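Machines and Chores, Unit 4 handout
Can they clear the table yet?

Hi all. I promised to write up what I said in class, because half of you were still copying the reading list when I got going on bowls. Bring this with you to the lab, and please read it before you start arguing with Hafiz Halim about his dishwasher arm.

We're starting with dishes. I love dishes as a test! Everybody has done the job, and you all know what a good result looks like.

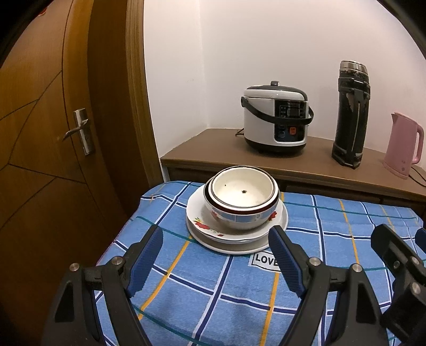
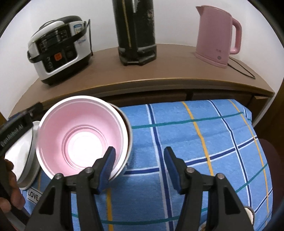

Bowls and plates on a checked cloth, with a hand-held gripper.

Okay, so take the stack first. Two plates, with bowls nested on top. You or I would pick off the top bowl while thinking about lunch. A machine has to decide where one bowl stops and the next one starts, and with nested bowls all it gets to look at is a pair of rims very close together. Pick the wrong edge and you lift two bowls when you wanted one (or you lift one and the other comes along for a few inches and then drops, which is the noise you'll hear a lot of in the lab).

Then there's the pattern problem. A flower printed on a plate is just paint to you. To a vision system that hasn't seen many plates, it's a patch of color that might be a thing sitting on the plate. Same with the lines on a plaid cloth. In the second picture one pad is up against the rim of the bowl, and I want you to think about how little of the bowl that is. Where would you put the other finger? Inside, or outside? How hard would you squeeze? Write down your answer before lab and we'll compare.

So, can they do it yet? My answer is "some of it, on a good day, in a kitchen they know," and I realize that's annoying. Here are the cases we talked through.

Fancombe. This is the shop-floor one. Their line sorts the same molded trays all day, under the same lights, and the arm is very good at it. Khairul Ong ran that cell for 7 years and he told me the trouble always came from a new supplier. The trays got a slightly thinner lip and the arm started dropping them. People on the floor adjusted without noticing they'd done it.

Cladetar. This is the home one. They trained on nearly 3000 recorded tries at clearing a table, and in their own test kitchen it looked great. Then they moved to an apartment with a round table and the thing kept reaching for where the corner used to be. I still think it's a good project, by the way! Please don't write a whole essay making fun of it. I got four of those last term.

Liem. Folding towels. Slow, but it works on towels of one size. We'll come back to it in Unit 5 with the soft stuff.

A word about what counts as done. When a company says its robot "can load a dishwasher," ask these things:

Who put the dishes where the robot could reach them?
Was it the same set of dishes every time?
What happened after a drop, and who picked up the pieces?
How long did it take, start to finish, with no speeding up of the video?

I'd add one of my own, which is whether a person was standing there with a hand near the stop button. There usually is one, and that's fine, but it's a cost and it should be in the write-up.

For lab you'll be in groups of 4. Each group gets a stack of bowls from the Vostside kit and one hand gripper. Take turns. Try to unstack and restack using only the gripper, no free hand, no bracing the stack against your sleeve (I will see you). Keep a log of every miss and what kind it was: missed the rim, took two, slipped, knocked the stack. The kind matters a lot more to me than the total.

The write-up is one page. Tell me which part of the job you'd hand to a machine today and which part you wouldn't, and use your own log to back it up. Due at the start of our first April class. If your group's gripper squeaks, the oil is in the gray drawer by the sink.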